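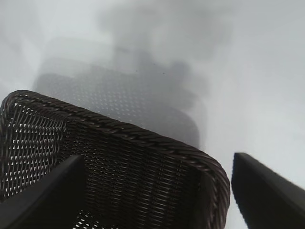 Rinaldi Home Storage | Baskets and Small Goods Team

For release May 7, 2026

Our dark brown Kasgate basket is back, and we kept the braided rim

Hi, I'm Anjana Gunawardena and I look after baskets at Rinaldi, so you can guess how much of my winter went into this one! Kasgate goes on sale again today in our Zeler and Rirholm stores, and online for anyone who'd like it dropped at the door.

If you had the old one, you'll know the look: dark brown wicker, rounded corners, a tight weave down the sides and that thick, ropey rim running along the top. We talked in February about swapping the rim for a flat one (cheaper, quicker to make, stacks a bit better) and I'm afraid I made a fuss. The rim is what your hand goes to when you pull a basket off a shelf, and I like how chunky it feels. 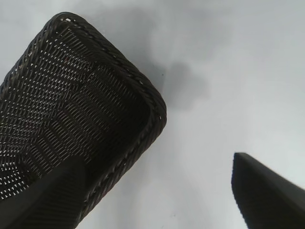
We also went back and forth on the weave. Some of you asked for a fabric liner, and I get it, but I love the little gaps. Crumbs and dust fall through, so a quick shake over the sink does most of the cleaning, and a pale shelf shows through in tiny specks. It makes a dark basket feel less heavy in a small room.

Mine holds dish towels and, lately, a lot of onions. My sister keeps hats in hers. The first batch is 1722 baskets and the price is $54, with a limit of 2 per household until the next shipment comes in. Wipe it with a barely damp cloth and please don't soak it!

Store staff and press can ask for a loan basket through the Rinaldi press desk. We have 8 set aside, and we'd like them back when you're done.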